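3. Keeping the simulated cell in shape

3.1 Setup

We named the cell Coman early on and the name stuck, so I'll use it throughout. It's one simulated kitchen, one white arm and one job: opening and closing the cabinet doors over the counter. I've looked after it since June, and most of what I know about it I learned by breaking it first. Figure 2 shows the cell from the views I check after any change to the scene file.

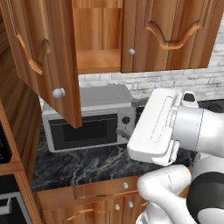
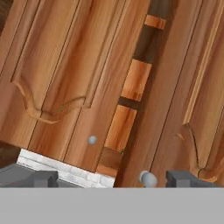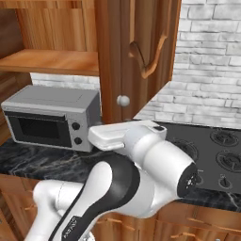 Figure 2. The Coman cell at the upper cabinets. All views are rendered.

The base sits in front of the lower cabinets and it does not move, ever. I can't stress this enough! We tried a sliding base for a while (it was fun), but every small shift changed which doors the arm could get to, and then our numbers from one week meant nothing the next. Now the base pose lives in one locked file, and the startup script stops with an error if the loaded pose differs from it by more than 3 mm.

The doors took more care than the arm did. Each one hangs on a simple hinge joint with a damping value and a friction value, and both came from a Furker scene pack that we had to clean up by hand. Out of the box the doors were far too light — brush one with a finger and it would fly open and bounce. I raised the damping in steps and ran 16 pulls at each step, until a released door came to rest by itself without swinging back. The final values are in the Bandstead config folder next to the scene.

3.2 Routine checks

After any edit I run the same short routine. First I load the scene with the arm parked and let it sit for 14 seconds of simulated time. Nothing should creep. If a door drifts, the hinge limits have usually been overwritten by an import, and I just restore them from the locked copy. Then I open and close each finger by itself, because a mirrored joint sign is easy to miss when both move together. Last comes one slow pull on a knob with contact forces logged.

The knobs are my least favorite part of the whole cell. They're small and round, and the collision shape that came with them was a plain box, so the fingers would catch on corners that weren't even drawn. I swapped in a rounded shape and the grip settled down a lot. It does cost us some speed in the physics step, but I'll take that trade any day.

3.3 The fault log

We've kept a log since the Osville machine took over the nightly runs, and by 04/11/2022 it held 582 entries. Plenty of them are boring (full disk, stale driver, me forgetting to commit a file). The ones worth reading involve the wrist. When the arm reached for a knob with its elbow low, the last joint ran close to its limit and the controller began to chatter. Adding a preferred elbow height to the solver got rid of nearly all of that, and the few cases left are tagged "wrist" in the log, with the joint traces attached.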